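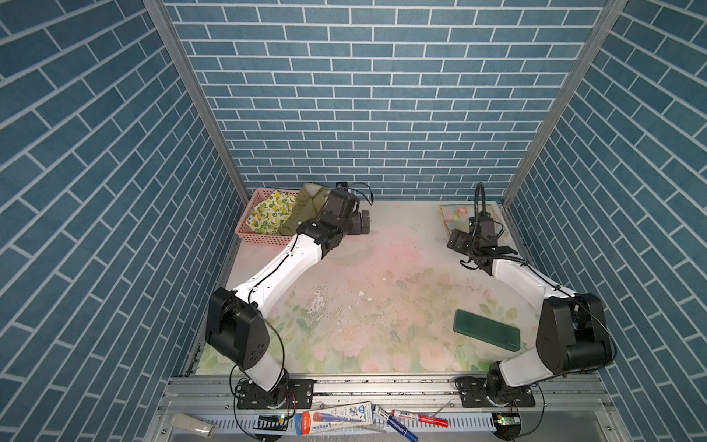

Cloths, Mats and Cushions: Keeping the Soft Things in Order

Filed under: Around the House, Laundry & Linens

We use cookies to remember your preferences and to see which pages get read. By continuing to browse you agree to our cookie policy. Accept / Manage settings

Last updated: August

I have been meaning to write up my basket system for ages, because every time I mention it in the newsletter I get a little pile of letters asking what on earth I put in there and how often I empty it. So get yourself something to drink and settle in, this is going to be one of my rambly ones!

The basket I like best for kitchen cloths is a plain rectangular plastic one with holes all over the sides. Mine is pink. You can find nicer-looking baskets (I own a few, and they hold yarn), but for cloths that go in and out all day long I want something I can rinse under the tub faucet and set back where it was. The holes let air get at whatever is inside, and they let me see from across the room when it's time to run a load.

I started with a much bigger basket, and that was a mistake I lived with for 3 years. A big basket lets you put things off. You toss in a cloth, and another cloth, and a washrag that really should have been hung up first, and by the time you get down to the bottom there is something in there with an odor. When I moved to the small one I had to wash more often, but the loads were so little that I could tuck them in with the bath towels and hardly notice.

Sorting by print

My mother-in-law kept her kitchen cloths in a drawer in Flutevdale, all white, all ironed, and she could tell you which was for glasses and which was for hands by some system of hems that I never did learn. I married into that family in 1983 and I was still reaching for the wrong one years later. So in my own kitchen I went by print instead. The lemon cloth is for drying. The olive-green one is for wiping up. Anybody who comes to help after supper can be told "lemons for the dishes" and off they go.

If you'd like to try this, pick prints that are a good long way apart. A lemon print on white and a solid olive are easy to tell from each other even when they're crumpled up in the same basket. Two different stripes are no good at all, I've tried it. And keep a few spares of each kind, so that you aren't tempted to press a wiping cloth into service on the good glasses.

A word on stuffing. You don't have to fold a cloth that's headed for the wash, goodness knows I don't, but do give it a shake over the sink or out the back door before it goes in. Crumbs in the basket turn into crumbs in the washer, and then they turn up on your dark socks.
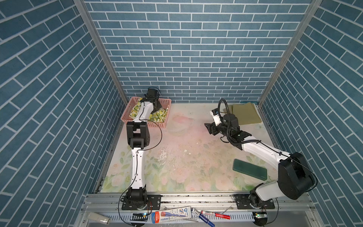
And if a cloth is damp, drape it over the rim until it has dried out some, and drop it in later in the day. I do my last walk through the kitchen at 9 p.m. or so, and that's when everything hanging on the rim gets pushed in. Printed cotton will hold on to a musty smell longer than you'd think, and a yellow print goes dingy fast if you have to keep washing it hot to get the smell out. I wash mine warm, with the ordinary amount of detergent, and hang them up by one corner.

Grease spots want a dab of dish soap rubbed in with your thumb before the wash. Tomato wants cold water, right away. For berries I stretch the cloth over a bowl and pour very hot water through from up high, which my kids used to beg to watch, and you should check the label first because not every print will stand for it.

Floral mats and the place where the pattern goes

Now, underneath the basket. I am partial to a flowered mat, the soft watery kind with pinks and creams and pale greens, and I'll tell you why: they hide an awful lot. A bit of lint, a thread, a leaf off somebody's shoe, it all sort of melts into the roses. The trouble is that they hide things so well you forget to clean them, and grit sitting on a printed surface works like sandpaper every time something gets dragged over it.

So, the places to watch are the ones in the middle. Edges stay pretty. The center is where the basket gets scooted and where people stand and where things are set down and picked up again, and sooner or later you get white flecks where the print has rubbed away. Once it's gone there isn't any bringing it back, at least not that I've found. A reader in Sterkbridge wrote to me that she touched hers up with craft paint and it looked lovely until the first time it was mopped.

What you can do is slow it down:

- Lift the basket when you move it. Don't slide it.
- Sweep or shake the mat before you wipe it.
- Wipe with a soft cloth, plain warm water and a drop of dish soap, and go easy on the scrubbing.
- Turn the mat end for end when you change your calendar page, so the wear gets spread around.
- Skip the scouring powder. Please!

Pinkish stains I treat with patience. A paste of baking soda and water, left on for a few minutes and wiped off gently, will take up some of them. If it doesn't budge after two tries I leave it be, because by the third try you are taking the print off along with the stain. A pink blush on a pink flowered mat is hardly the worst thing in my house.

If the middle has gone past saving, you can often still cut the mat down. The good parts make drawer liners, or something to go beneath the dog's water bowl, and I have a strip of one under my boots that has been there so long I'd miss it.

Cushions on the floor

I also want to talk about padded things that end up on the floor, as ours do every single evening, since my family would sooner stretch out down there than sit on the perfectly nice sofa. A cushion that spends its time on concrete picks up dust along the piping first. Piping is that rounded cord sewn in along the edge, and the little valley beside it catches everything.

I asked Barnabás Vass about this. He has the upholstery shop next to Kushnir, the hardware store, and he redid my window seat a while back. He told me to go along both sides of the cord with a dry paintbrush before I let any water near it. Dust plus water makes mud, he said, and mud in a seam is there to stay. I've done it his way ever since, with an old two-inch brush I keep in the cleaning caddy.

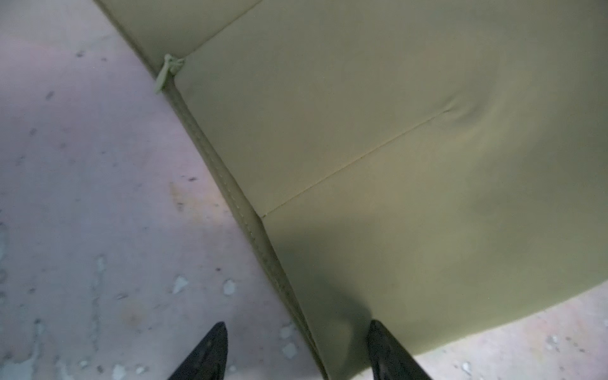
After brushing I wipe the flat panels, working from the middle out to the seams, with a cloth that has been wrung nearly dry. If the cover is vinyl you can be fairly free with the damp cloth. If it's fabric with a bit of a sheen to it, try your cleaner first on the underside, and let it dry all the way before you decide how it looks. A sheen can go blotchy and you won't know until morning. Greens in the olive and khaki family are forgiving about dust but they do show water rings, so wipe a whole panel up to its seam line and don't stop halfway.

Look over the stitching while you're down there. One popped stitch in a piped edge takes a minute to fix with a curved needle and matching thread, and if you let it go until the cord starts poking out, you'll be paying somebody like Barnabás. Little fabric loops and tabs need the same once-over, because everybody grabs a cushion by whatever sticks out. I scold my grandsons for it and then I do it myself. Pick the thing up with both hands, from underneath, and the seams will last.

And stand your cushions on edge once in a while when they live on a hard floor. Concrete can be cool and damp even when it looks bone dry, and the underside wants to breathe. I lean mine on the wall by the back door while I sweep.

Folding printed sheeting so it doesn't crease forever

The last of it is about storing your flowered things when they're not in use, the extra mats and table covers and printed sheets of one kind or another that we all seem to collect. I had a table cover in my upstairs closet for 39 weeks, folded in quarters with a stack of quilts on it, and when I brought it down for my sister's birthday lunch it had a line down the middle you could have balanced a pencil along.
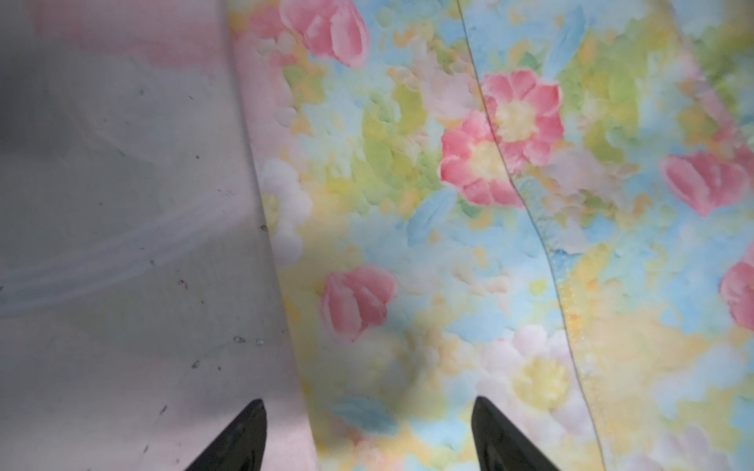

Reading time: 8 minutes

Roll them if you possibly can. A cardboard tube from wrapping paper is fine for the small ones, and for the wider ones I tape 2 tubes together end to end. Roll with the print facing out, which feels wrong, but the edges lie down better afterward. Tie it with a strip of rag. Rubber bands will bite into the print and then they go sticky, and I don't know which is worse.

If you've already got a crease, lay the sheet flat in a warm room, flowers down, and put some weight along the line. Big cookbooks do well. Give it a day or so and then look at it again. For cotton covers you can iron from the back over a pressing cloth, but keep the iron well away from anything plastic or coated. I lost a very pretty tulip print that way and had a time of it cleaning the iron, too.

When a sheet has doubled over on itself, lift the top layer up and away and lay it down again slowly. Pulling sideways just drags the fold along with you and rubs the two faces together. If they've stuck a little from the heat, slip your hand flat in between and work along bit by bit.

I keep my rolls standing up in a tall Porkon bin in the hall closet, with a clothespin on each one and a scrap of paper saying what size it is. Next time I'll get to the tablecloths with the lace edges, as several of you have asked about starching them, and I need to go find my recipe card.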